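Enseñanza de tareas a robots por demostración
Apuntes de la sesión 4 - Demostrar con la mano y demostrar a distancia
Profesora: Ecaterina Oprea

Antes de empezar, un recordatorio: el jueves nos vemos en el laboratorio pequeño, así que traed ropa cómoda y el cuaderno de registro. Los que todavía no tenéis pareja de prácticas escribidme, por favor, y lo arreglamos sin dramas.

4.1 Dos maneras de enseñar

En la sesión anterior vimos el mando a distancia con el brazo Stelta: una persona mueve los controles, el robot obedece y nosotros guardamos las órdenes junto con lo que ven las cámaras. Tiene una ventaja enorme, y es que todo lo que se graba lo ha hecho ya el propio robot, con sus límites y sus manías. El precio lo conocéis bien los que pasasteis la tarde peleando con el cajón: se va despacio, se cansa uno, y casi no se nota en los dedos cuánto se está apretando.

La segunda manera consiste en llevar la pinza en la mano. La persona hace la tarea con ella, en una casa cualquiera, y de la grabación se saca después la trayectoria de la muñeca y la apertura de los dedos. A mí me gusta mucho empezar por aquí con los grupos nuevos, porque en diez minutos estáis todos demostrando algo (¡y discutiendo sobre cómo se dobla una toalla!).

4.2 La tarea de las bolsas

Trabajaremos con material blando. Una bolsa de plástico cambia de forma en cuanto se toca, no tiene un punto de agarre evidente y refleja la luz de maneras que a los modelos les cuestan bastante. 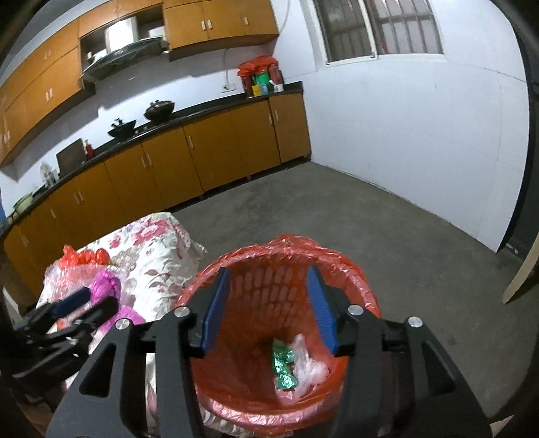 Bolsas de plástico, pinza en mano, en una habitación con cocina.

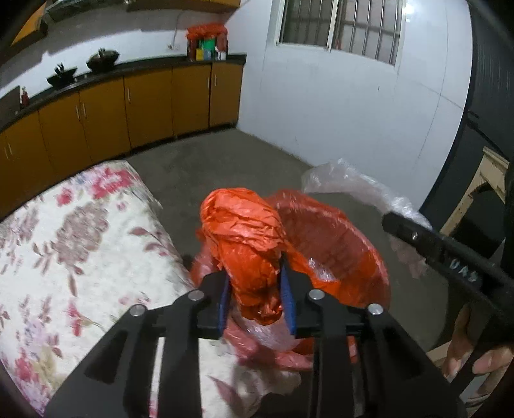 Para esta tarea os pido que penséis en fases, aunque la grabación sea continua: acercarse, cerrar, levantar, trasladar y soltar. El cierre es lo más delicado. Si los dedos pellizcan una sola capa, el resto de la bolsa cuelga y arrastra lo que encuentra; conviene buscar un pliegue grueso y entrar con la pinza bien abierta. Al soltar, esperad un momento con los dedos separados antes de retiraros - el plástico se pega más de lo que uno cree.

El conjunto Prurkon, que usaremos en la práctica, tiene 858 demostraciones, y tras la revisión nos quedamos con 456. Parece un descarte muy severo, lo sé, y el año pasado hubo quien se me enfadó. Las causas más comunes fueron giros bruscos de muñeca, en los que se pierde el seguimiento, y episodios cortados antes de soltar el objeto.

4.3 Consejos para grabar

Moved la pinza a un ritmo tranquilo y parejo. Mantened el objeto a la vista durante el acercamiento y procurad que la otra mano no lo tape. Cambiad la posición de partida entre un intento y otro. Si os equivocáis y corregís sobre la marcha, no borréis el episodio: marcadlo en el cuaderno con una C, que esas correcciones las aprovecharemos en la sesión 6.

4.4 Para la próxima semana

Cada pareja entregará 50 demostraciones de una tarea con material blando, en el formato Dubey, y media página sobre las dificultades encontradas. Leed también el capítulo de Werent sobre calibración, por lo menos hasta el apartado de los retardos. Las dudas, en tutoría o por correo.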